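3.2. Montaje de la celda en el taller compartido

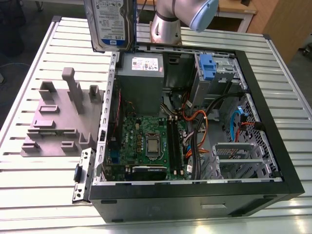

Figura 4. Torre de sobremesa abierta sobre la mesa de aluminio, con el brazo junto a la carcasa y el soporte impreso en 3D a la izquierda.

La celda Gikham se construyó en el taller compartido Stonuvard, con una mesa de perfil ranurado y piezas impresas allí mismo. El presupuesto de materiales, sin contar el brazo, fue de 1192 euros. La torre se trabaja tumbada y sin el panel lateral, de modo que la placa base, la fuente y las bahías de disco quedan accesibles desde arriba (figura 4).

El soporte de piezas es una placa plana con bloques en relieve, un poste cuadrado y dos apoyos en forma de U. Su geometría se revisó varias veces durante el mes de agosto – las primeras versiones cedían por la base – y la definitiva requirió 364 gramos de filamento.

El cableado interior fue la principal dificultad. Los mazos de alimentación y los cables SATA, de color azul y rojo en la unidad de la figura, cambian de forma con cada manipulación, por lo que el programa de control Oravec no les asigna una posición fija. Las trayectorias de aproximación a las bahías se calculan de nuevo en cada ciclo, con un límite de 3000 ms por cálculo. Si se supera ese límite, el brazo vuelve a la posición de reposo y el ciclo se registra como incompleto.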